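Surstead Household Help Forum
Bedding and Linens > Summer Bedding

Storing a patchwork quilt under a bamboo sleeping mat for the season

Posted by Zistarov

I would be grateful for advice from members who use a woven bamboo mat during the warm months. I purchased mine in June for a bedroom that receives strong daylight through a large window. The mat is finished with a brown fabric binding and lies on top of a patchwork quilt, which serves as a soft layer between the mat and the mattress.

Three matters are unclear to me. First, is it acceptable to leave the quilt beneath the mat for the whole season, or should it be removed and stored? Second, how often should the mat be lifted and wiped? Third, the bed is the only surface in the room large enough for folding clothes, and I wish to know whether a pile of clean laundry left on the mat for several hours will mark the slats or snag on them. One fleece garment in particular seems to catch.

The instructions supplied with the mat consist of a single line advising the owner to "keep dry." I have read the pinned guidance on this site and did not find these points addressed. Replies concerning bamboo or rattan would both be welcome.

Posted by Grundthorpe Linen Desk

The arrangement described is a common one and is acceptable, subject to certain conditions.

A quilt may remain beneath a bamboo mat provided that it is aired on a regular basis. We suggest lifting the mat every 6 days, turning the quilt back to the foot of the bed, and leaving both exposed to moving air for a morning. A wall fan on its low setting is sufficient. If the quilt feels damp to the hand at any time, it should be removed and dried fully before the mat is replaced.

The mat itself should be wiped along the direction of the slats with a cloth that has been wrung out well. Wiping across the slats pushes dust into the gaps between them. The fabric binding takes longer to dry than the bamboo and should be checked separately -- most of the mildew reported to this desk begins at the binding. When the mat must be moved, roll it and do not fold it. A folded mat will crease at the threads, and the threads cannot easily be replaced at home.

With regard to laundry, clean and fully dry clothing will not mark the slats. Fleece and loose knits are liable to catch on rough slat ends. Place such items on top of the pile, with smooth fabrics underneath. Belts, pouches and other hard articles should be set down and lifted, and should not be dragged across the surface.

At the end of the season, store the mat rolled and upright in a dry closet. Do not seal it in plastic.

Posted by Timmermans

I agree with most of the above. Every 6 days seems excessive to me. I lift mine twice a month and have had no difficulty, although my house is a dry one.

A quilt that hangs over the side of the bed will pull the mat out of position. Tuck it in.

I would also recommend sanding any rough slat ends lightly by hand. Fine paper is suitable (I used 222, which was all the store carried, and 100 would be far too coarse). Wipe away the dust before putting clothing on it.

Posted by Zistarov

I thank both members for their replies. I shall try the shorter interval first and will see to the rough ends. 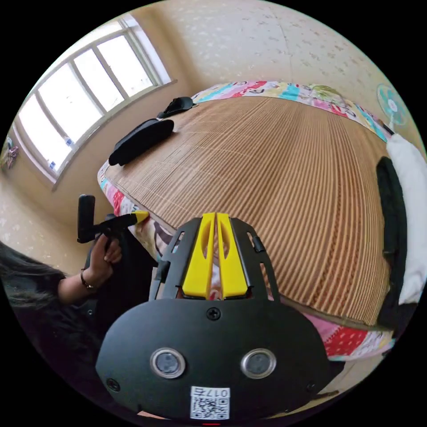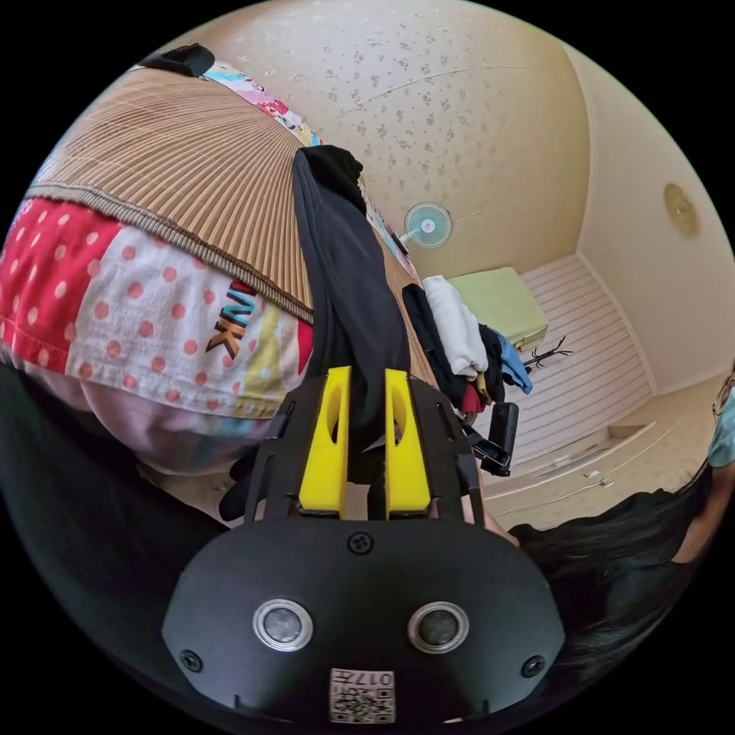
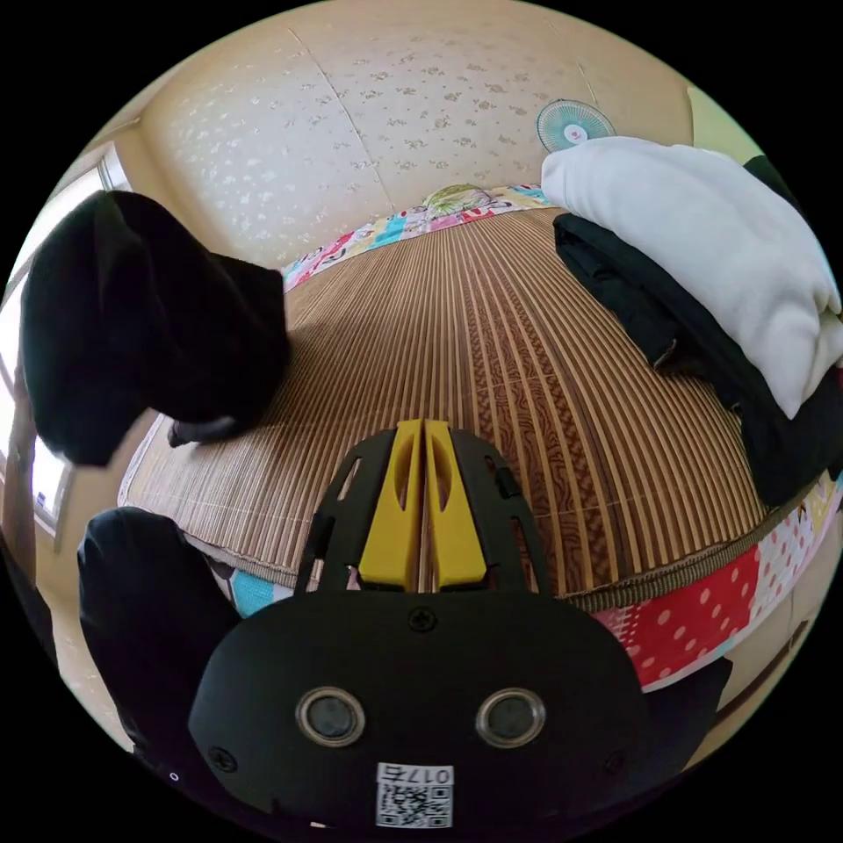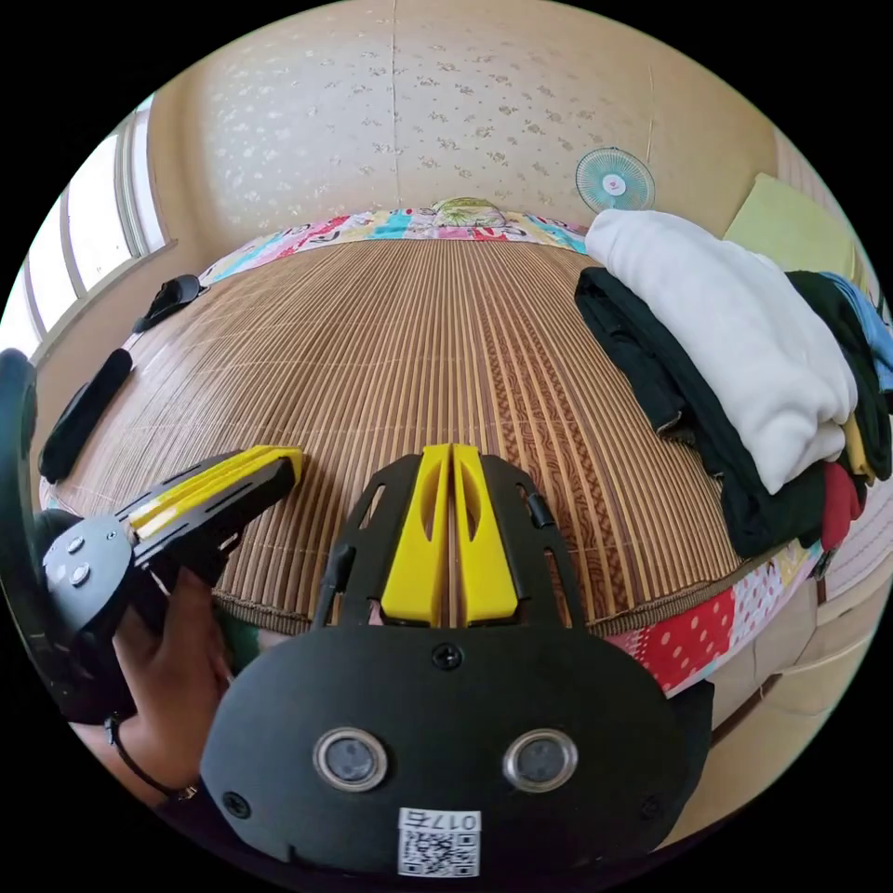

Woven mat and patchwork quilt.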